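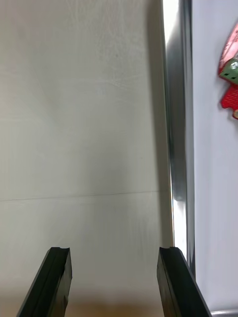

Does the Varnimix run without a computer?

It runs on its own from the supplied power adapter, and all editing can be done on the front panel. A computer is needed only for firmware updates.

The Varnimix is a desktop sampler and drum machine from Flultetti, sold at $400. I used it for a month on two tracks with the rapper Kanako Imai, who records over sparse beats and wants the tempo changed often. The unit weighs 1630 grams and has a metal base. The pads are firm, with slightly less travel than I prefer. Double hits came through cleanly once I lowered the threshold in the setup menu. The factory setting drops soft ghost notes.

Memory holds 200 patterns. Patterns can be chained into songs, but a chain cannot contain another chain, so a verse that repeats has to be entered again each time. Copy and paste works on single patterns only. 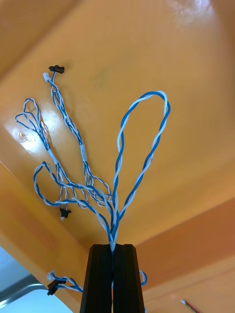 Can it change the tempo of a loop without changing the pitch?

Each sample slot has a stretch mode that follows the song tempo and leaves the pitch alone. It is off by default and must be set slot by slot.

Stretch quality depends on the material. Drum loops held up well when slowed by 20 percent. A sustained Rhodes chord took on a flutter at the same setting, and I went back to resampling it by hand. Vocals fall between the two. Kanako's ad-libs were usable, her long held notes were not.

The built-in kits are named after their designers or their style. Driller is the best of them: short hats, a sliding bass with adjustable glide, and a snare that needs no EQ. The glide time is 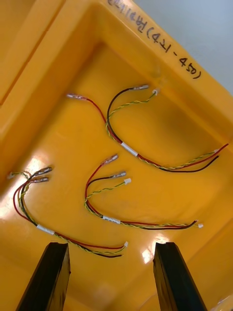
stored with the pattern, so two patterns can share one bass sound and slide at different rates. The Ojala kit is mostly brushed percussion and seems meant for slower work. I found little use for it.

Output level is healthy and the noise floor stayed below that of my preamp. The headphone jack is weaker. With high-impedance headphones I had the volume at maximum and wanted more. The two main outputs are balanced. There are no individual outputs, which rules out sending the kick to its own channel while tracking live. Dirk Mühlbauer, who mixed both songs, asked for separate stems and I had to record each one in its own pass.

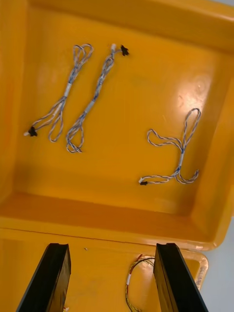 How are stems exported?

Mute everything except the part you want, record the main outputs, and repeat for each part. The firmware I tested has no stem export to the memory card.

Sync over MIDI was stable. Start messages arrived late on the first beat when the unit followed my interface, and a small negative offset in the sync menu fixed it. The offset is lost at power-off.

Good pads, good stretch on drums, one very good kit. Weak headphone output and slow stem work. I would buy it for writing and keep a computer for the mix.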